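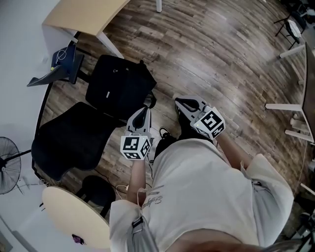 旧椅子搬回家

三月里，Clundov旧货市场的办公家具区比往年这个时候安静。商户照常把椅子一排排推到门口，用湿抹布擦扶手，但来看货的公司采购少了，来的多是个人。他们不开货车，有的骑电动车，有的坐公交，买一把就走。问得最多的问题是：家里是木地板，这轮子会不会伤地。

从前这个市场不太接待这样的顾客。办公椅成批地来，也成批地走。一家公司搬迁或者缩编，把整层楼的桌椅打包卖给回收商，回收商拉回仓库，按型号和成色分开，再卖给下一家刚租下办公室的公司。散客偶尔有，多半是开小店的，买把椅子放在收银台后面。商户不愿意为一把椅子费口舌，价钱写在硬纸片上，插在椅背缝里，爱要不要。

在家上班的人多起来以后，情况变了。很多人起初坐餐椅，坐了一两个星期，腰先受不了。新的人体工学椅价格不低，送货又慢，有人想起了旧货市场。商户们也很快调整了做法：把成批的货拆开卖，给每把椅子拍照，发到群里，谁先付款归谁。

办公椅的回收，门道主要在拆。一把旧椅子送到仓库，先看气杆，坐上去，升到最高，等一会儿，看它有没有往下沉。沉了的换气杆，换一根并不贵，可是卡得死的老气杆很难取，要用管钳夹住慢慢拧，力气用错了，底盘也跟着报废。再看底盘的倾仰机构，前后摇一摇，听有没有金属摩擦的声音。然后是五星脚，尼龙的要翻过来看加强筋有没有裂纹，铝合金的主要看轮子插孔有没有松。最后才看面料。

外行正好相反，先看面料。网布椅背干净挺括，就觉得椅子新；坐垫起了毛，就觉得椅子旧。做这一行的人都知道，网布是可以整张换的，坐垫也可以换，真正决定一把椅子还能坐几年的是底下那一团铁。

Myklebust是这个市场里常见的一个牌号，早些年被不少写字楼成批采购，如今到了集中淘汰的时候。它的底盘厚重，调节手柄少，修起来容易，配件也通用。Veno的椅子轻一些，靠背曲线做得好，坐着舒服，但头枕的连接件是单独的塑料卡扣，断了就没有原厂件可换，商户只好从报废的椅子上拆下来互相补。两种椅子并排放着，外行多半选后者，修椅子的人给自己留的往往是前者。

带头枕的高背椅在散客里卖得最快。其实头枕对打字的人用处有限，身体前倾时根本碰不到，要向后靠着打电话或者看屏幕才用得上。买的时候应该把椅子调到自己平时工作的角度，坐上一阵再决定。颈部被头枕顶得往前，说明高度不对，如果怎么调都不对，这把椅子就不适合，再便宜也不要买。 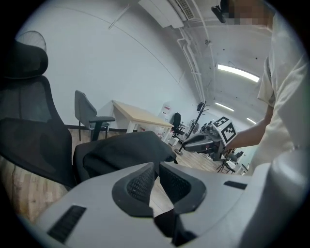

总第572期

椅子买回去以后，多数人会在上面盖点什么。有的是怕弄脏，有的是旧坐垫颜色不好看，还有的只是冬天嫌网布凉。盖布没有什么坏处，只要注意两点：布边不要垂到轮子，也不要挡住升降手柄。深色的布耐脏，浅色的布看得出灰，怎么选看各人习惯。旧坐垫若有气味，光盖布是压不住的，应当把面套拆下来洗，海绵放在通风的地方晾透。海绵不要暴晒，晒过的海绵发脆，坐不了多久就掉渣。

回到地板的问题。老房子的木地板大多经过多次打磨，漆面薄，木头本身也有了凹凸。办公椅原配的硬尼龙轮是给地毯设计的，在木地板上滚动，压力集中在很窄的一条线上，时间一长，桌子前面就会磨出一片发白的半圆形。这片痕迹在租来的房子里尤其麻烦，退租时房东会盯着看。

解决的办法有三种。第一种是换轮子，把硬轮换成包了聚氨酯的软轮，轮子的插杆尺寸多数通用，用手一拔一插就行，买之前量一下插杆直径。第二种是铺垫子，透明的硬垫最省事，缺点是垫子底下会进沙，沙粒夹在中间，磨得比轮子还厉害，所以每隔一段时间要掀起来扫。第三种是干脆不用轮子，换成固定脚垫，适合桌子小、起坐不多的人。

已经磨坏的地板能不能补，要看磨到哪一层。只是漆面发白，用细砂纸顺着木纹轻轻打一遍，再上木蜡油，远看就不明显了。木纤维已经起毛的，要整块打磨，局部补出来的颜色总会有差别。木板之间的缝隙不要急着填，老地板随季节胀缩，夏天填满了，冬天又裂开，填料碎成小块，反倒不好清理。

租用旧厂房和老楼的小工作室，遇到的是同一个问题的放大版。这些地方的木地板当年是给人走路用的，现在上面要放办公桌、货架，椅子整天来回滚动。Womedard一带有几栋这样的老楼，楼层改成了小间，地板保留原样，租约里写明不得钉钉子，对椅子却没有要求。几年下来，走道上的木板颜色还匀，每张桌子前面却各有一块浅色。有的租户后来自己铺了地毯，有的索性不管。

价格方面，今年春天的旧椅子没有像有些人预计的那样大涨。散客多了，成批的买家少了，一进一出，大致抵消。涨得明显的是配件，软轮和气杆一度断货，商户只好从仓库里那些本来准备当废铁卖的椅子上拆。有商户说，往年拆一把报废椅，值钱的只有铝脚，今年轮子、扶手面、头枕都有人问。

送修的人也多了。过去办公椅坏了，公司直接换新，个人则多半扔到楼下。如今家里只有这一把，第二天还要坐，就会想办法修。常见的毛病有4种：气杆下沉，扶手晃动，轮子卡头发，靠背螺丝松脱。后三种自己都能处理。扶手晃动先把坐垫底下的螺丝拧紧，拧紧了还晃，是螺丝孔滑丝，换粗一号的螺丝。轮子卡了头发，拔下来用剪刀剪开，再用镊子抽。靠背螺丝拧的时候要几颗轮流来，先都拧到半紧，再逐个拧到底，否则靠背会歪。气杆建议送到店里换，家里没有合适的工具，也不好用力。

至于这些从旧货市场搬回家的椅子，以后会不会又回到旧货市场，商户们的看法不一致。有人觉得等大家都回写字楼，一批椅子会再流出来，到时候收价要压低。也有人认为家里一旦有了一把正经椅子，就不会再退回餐椅。市场管理方已经把散客停车的区域往东门挪了一段，靠近家具区，推着椅子出来不用再绕过卸货的坡道。

2020年5月13日

相关阅读
写字楼搬迁之后，桌子去了哪里
老地板打磨前要问清楚的几件事
餐桌当书桌：高度差2厘米的影响
旧货市场的早市还开不开
台灯放左边还是放右边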